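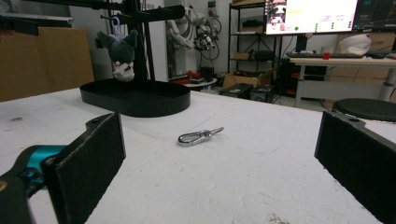
The left finger pad is still the weak point on the hand-held unit. I reprinted the carrier on Thursday with the pad seat 1 mm deeper, and the foam now sits square under load, but the closing force at the tip is lower than I get at the middle of the pad. It shows up most on small polished metal. The carabiner-style clip, lying flat on the white table between the fingers, is the part I now use for every tip test: an oval loop at one end, a thin threaded shaft at the other, and very little height to grab. Anything that can pick that up by the shaft without rolling it will manage the rest of the parts bin.

Replies to Fung's points are inline.

> On the second build I gave up on the stiff pads and went to
> softer foam on both sides. Grip on flat parts improved, but the
> encoder reading at full close drifts as the foam takes a set.
> How are you zeroing yours?

I zero at power-up and again after every 50 closes. The raw reading at full close was 3085 with fresh pads. After a week of use it was 3103 on one set and had not moved on the other, so I suspect the glue line more than the foam. Full open is 1103 and stays there. If yours drifts at both ends, check the set screw on the pinion before you change any foam.

> Is the Totunport board worth the trouble? I have one in a drawer
> and the connector pitch is odd.

It works. The connector is 1.25 mm, and the pinout printed on the board has pins 3 and 4 swapped relative to the PDF. Trust the board. I run the serial link well below its maximum rate and have not seen a dropped packet in the last 3000 closes. Before that I had several an hour, all traced to a ground wire that shared a screw with the motor bracket.

> Do you hang things to test with, or only pick from the table?

Both. I have a small plush toy on a loop, hung from a rod stand over an oval tray. A hanging target is useful for checking approach, as any sideways error in the fingers starts it swinging before they close. For grip force it tells you very little. For that I stay with flat parts on the tabletop.

Two open items:

1. Pad wear. I log closes per pad set. The current set is at 3828. The edge nearest the tip has started to round over and I will replace both pads at 4000, whether or not they look usable.

2. Finger angle. The Ulden drawings give parallel fingers. Mine toe in by 2 degrees, which helps with the clip and hurts with anything wider than 60 mm. I would like to hear from anyone who has tried a compliant joint at the root. The Flillora hinge file is too thick for my body shell, and if I thin the web below 1.2 mm it cracks in PLA. PETG lasted longer but creeps.

I can post the carrier file if there is interest. It needs M2.5 screws, 8 mm long. The 10 mm ones will bottom out and split the boss.

Octavian Voicu

> Also, which side do you mount the cable on? Mine keeps catching
> on the trigger guard.

Missed this one. Left side, with a tie at the rear of the grip and 40 mm of slack ahead of it.

3 replies
0 shares
Search this list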